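Domeck Opens Community Table for Rinsing, Sorting and Recycling Everyday Drink Containers

May 11, 2024
By the Domeck press office

FLODITZ – Domeck is very pleased to announce that its new Sumar sorting table, a bright and friendly spot where neighbors can bring their cartons and bottles and find out where each one belongs, is now open to everyone at the Riquelme building in Floditz.
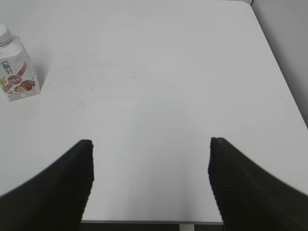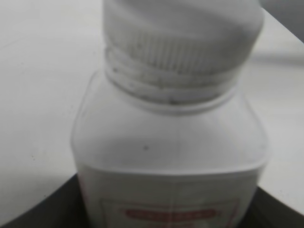 Screw caps, and the ridges around them.

Do caps need to come off before a container goes in the bin?

At the Sumar table, please leave them on. Empty the container, give it a quick rinse with cold water, let it drain and screw the cap back on snugly, so that the small parts stay with the big one all the way through sorting.

The idea for the table grew out of a trial last September, when 116 households in Floditz saved up their drink containers for 19 days and brought them in to be sorted together. By the end they had handed over 2437 pieces, and a good many people told us they had been guessing at the rules for years (so had a few of us at Domeck, we are a little embarrassed to say!).

Cartons turned out to be the biggest puzzle, with so many families unsure whether they go with paper or with plastic. In our program they get a bin all their own, and so do plastic bottles. Labels can stay on, and there is no need to scrub – a rinse and a drain will do just fine.

The table is open seven days a week during regular building hours, and there is no charge and no need to sign up. Groups and classrooms are warmly welcome too, though we do ask that larger parties let us know ahead of time.

Contact: Domeck Press Office, Riquelme Building, Floditz | © 2024 Domeck. All rights reserved. | Back to top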